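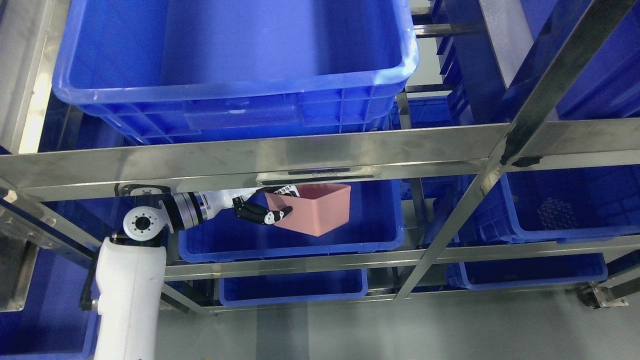

Trovdale Parts Room — minutes of the shelving meeting, 23 March 2018

I'm writing these up the same evening, so forgive the mess, my notes ran up the margin and onto the back of the agenda. We started a few minutes behind because the door code had changed again and half of us were standing in the hallway.

1. Last meeting

Minutes agreed. One correction: I had put down that the labels were ordered from Vemik. They were priced from Vemik and never ordered. I've fixed it in the file copy.

2. The blue bins

This took up most of the meeting, as I think we all knew it would! The question left over from last time was whether we stay with the blue bins on the steel rack or go back to cardboard. Everyone wants to stay with the bins. Cardboard sagged, and it left that brown fluff on everything.

What we don't agree on is the sizes. The wide bin on the upper shelf is a lovely thing but it has nothing in it, and it takes up space that could go to two or three smaller ones. I said I'd rather keep it for bulky returns, when we get them. The other view was that an empty bin that size just invites people to dump their lunch bags in it (fair, I have done this). We settled on giving it until July. If it still has no proper job by then it moves to the back store and we put smaller bins up there.

The shallow bin down on the lower shelf can stay where it is. The long one next to it was going to be swapped for a deeper one, but then someone got up and measured the shelf and the deeper one sticks out past the posts, so that idea is dropped.

3. The pink tray

We've been using pink for anything that still has to be checked, and blue for anything that's been checked and can be put away. It works fine as long as people remember that a pink tray doesn't live on the shelf. It comes over, it gets emptied into the right bin, it goes back to the bench. Last week I found one parked inside a blue bin with a blue lid on top of it, and I spent most of a morning working out whether the stuff in it had been passed or not. It hadn't.

Agreed: pink trays go back to the bench the same day, empty or full. I'll put up a sign. I was asked to keep it short this time.

4. Small clear pieces

The little round clear ones are a nuisance to count by hand and we all said so, at length. The stock sheet says 1,027. I did a tally on Tuesday and got a different number, then did it again and got another one. We talked about bagging them in lots of 40 before they go in the bin, and that seemed to please everybody except the person who'd be doing the bagging (me). I agreed to try it with the next delivery from Hokano and see how long it takes. The ones on the shelf now stay as they are until then.

There was a suggestion to weigh them instead. Our scale isn't fine enough. Chege might lend us one, and I'm to write and ask.

5. Labels

Back to Vemik, then. We looked at the two samples. The paper one is cheaper and peels at the corners, the plastic one stays put but you can't write on it with an ordinary pen. We went with plastic, plus a pack of the right pens. Shelf labels go on the lip of the shelf and not on the bins, so a bin can be moved without making a liar of its label. I wish we had done that from day one — it would have saved us the whole of last fall.

6. Cleaning the rack

The shelves get wiped down on the first working day of the month, top level first. Bins come off one shelf at a time and go back in the same order. Please don't stack them on the floor by the door, somebody will go over them.

7. Other business

The step stool is missing. If you have it, just bring it back, no questions.

Still to do: sign for the pink trays (me), letter to Chege about the scale (me), label order and pens (me, again, I see how this goes).

Next meeting is in the same room, and I'll send the door code around beforehand.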